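6. Setting Up the Grid Station for an Open Day

This section covers the grid pointing station used at open days and visitor demonstrations. It assumes that the arm has been assembled and that the Gakolach control program is installed on the station computer. If the servos have not been centered since assembly, complete Section 4 first.

6.1 Before visitors arrive

Allow 30 minutes for a first setup. A station that was stored with the board marks in place takes less.

1. Place the table on a level floor. Check that it does not rock when pushed at a corner.

2. Set the arm base at the middle of the far edge of the grid, with the arm facing the operator side.

3. Lay out nine white squares, three by three, with black tape between them. Press the tape down flat. Creases in the paper do not affect pointing, but a lifted edge can catch the fingertip.

4. Place the row cards A, B and C to the right of the grid. Row A is the row nearest the arm base.

5. Place the column cards 1, 2 and 3 along the operator side, with 1 on the left.

6. Place the arrow card to the left of the grid with the arrow pointing toward the far edge of the table.

Note: Cell names are always read row first, then column. The cell at the left of the row nearest the base is A1. The Drultham lesson sheets printed before April use the opposite order and should not be handed out.

6.2 Power and wiring

1. Confirm that the power supply is switched off.

2. Check the servo wires along the full length of the arm. There must be enough slack at each joint for the arm to reach C1 and C3 without pulling.

3. Connect the supply, then the data cable.

4. Switch on. The arm holds its last position until the program sends a command.

CAUTION: Keep hands, sleeves and lanyards clear of the arm when power is on. The joints can pinch.

CAUTION: Do not move a powered joint by hand. Gear damage from this cause is not covered by the Farkus service plan.

6.3 Alignment check

1. Open the Demo menu and select Align.

2. Enter 100 in the speed field. The upper limit for visitor sessions is 300.

3. Send the arm to B2. The fingertip should stop inside the center cell.

4. Send the arm to A1, A3, C1 and C3 in turn. If the tip stops outside a cell, shift the paper grid, not the base, and repeat from step 3.

5. Send the arm to A3, then B3, and watch the tip as it crosses the tape. It must clear the surface. If it drags, raise the Z offset by one step.
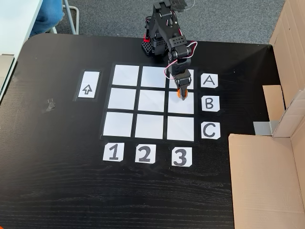

Figure 6-1. Gripper over the A3/B3 boundary, orange fingertip at the upper edge of B3.

6.4 Running the demonstration

1. Ask visitors to stand behind the floor line on the operator side.

2. Have one visitor call out a cell. Enter it and press Run.

3. Wait for the Ready message before taking the next call.

4. After 33 moves, run Align again. The Takács joint set drifts slightly as it warms up.

If the arm stops partway through a move, press Hold, switch off the supply and support the forearm with one hand as it drops. Check for a loose connector at the wrist before restarting.

6.5 Shutdown

Select Park and wait for the arm to fold. Switch off the supply, then unplug the data cable. Leave the tape on the table if the station will be used again the next day.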